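Ticket 694: Sort cell, reach-over rule at belt
Opened by: Bukola Ekwueme
Status: Open, waiting on Tustside

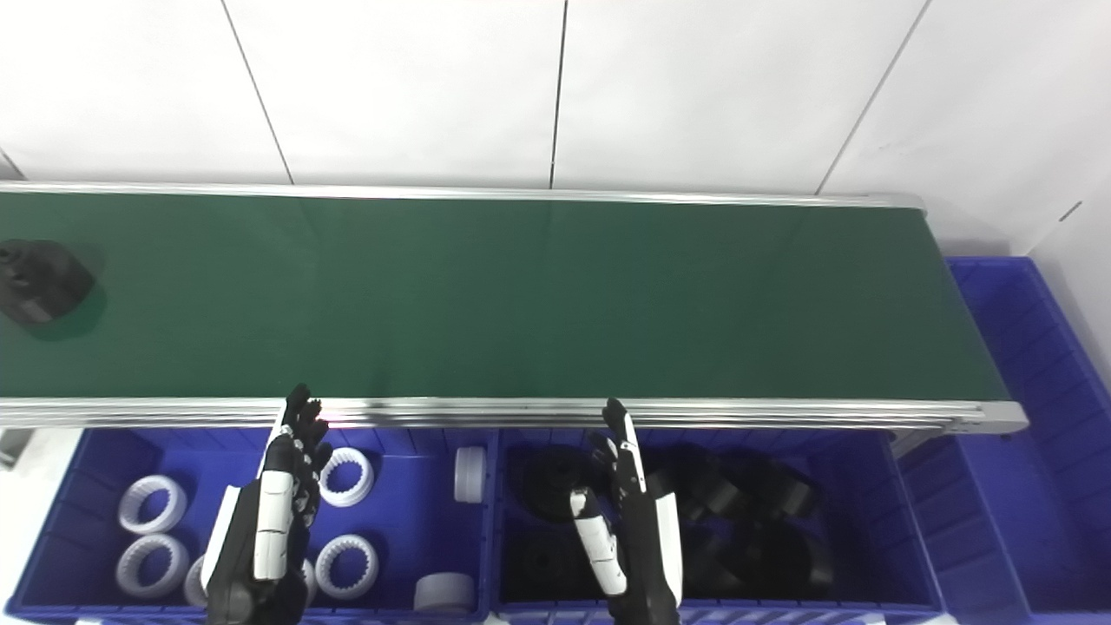 Hands are to stay at least 80 mm off the belt rail whenever the belt is enabled. Bin picks are exempt only with belt drive locked out.

09:10 Fitzsimmons: Clearance set to 30 in the cell config. Site standard says 80. Changed, restarted controller.
10:45 Cifuentes: White gear rings go in the left bin, black parts in the middle. Labels still missing, please add.
13:20 Ekwueme: Ran 124 cycles at new clearance, two protective stops. Logs attached. Do not widen the zone to clear them.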